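About Skov

Hi, I'm Rosaura! I started Skov with one rack of secondhand jackets and a very patient friend, Kanokwan, who still does all our mending. We sort, fold and pass along clothes with plenty of wear left in them.
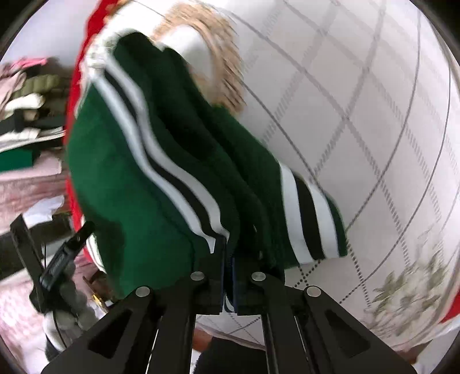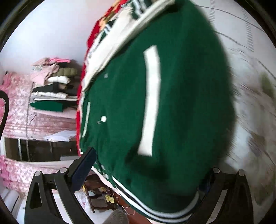

I have a real weakness for striped ribbing (cuffs, hems, I'll take all of it) and anything dark green gets a second look from me. Last June we rehomed 1,061 pieces, mostly knits and jackets! Khang runs the folding table on Friday, so come by and say hello, and bring a bag if you've got things to pass on.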